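Storing Dried Fruit and Packet Snacks at Home
Altham Household Advice Service

Dried fruit keeps best in a cool, dark cupboard away from the oven and dishwasher. Residents are advised to leave single-serve packets sealed until they are needed and to check the date on each one when unpacking the shopping.

Once a larger bag has been opened, transfer the contents to a clean glass jar with a firm lid. Label the jar with the date of opening. Fruit stored in this way should be used within 30 days.

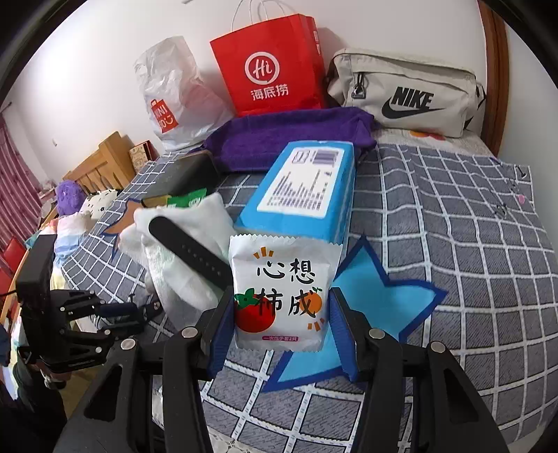 Photo: Selvaraj Fakir / Altham Household Advice Service

Cupboard shelves should be wiped down every 2 months with warm water and a little vinegar, then left to dry for 60 minutes before anything is put back. Crumbs in the corners attract pantry moths.

If moths or larvae are found, discard any affected food in a tied bag and place it in the outside bin the same day. Unopened packets may be kept if the seals are sound.

Last reviewed 2019-07-20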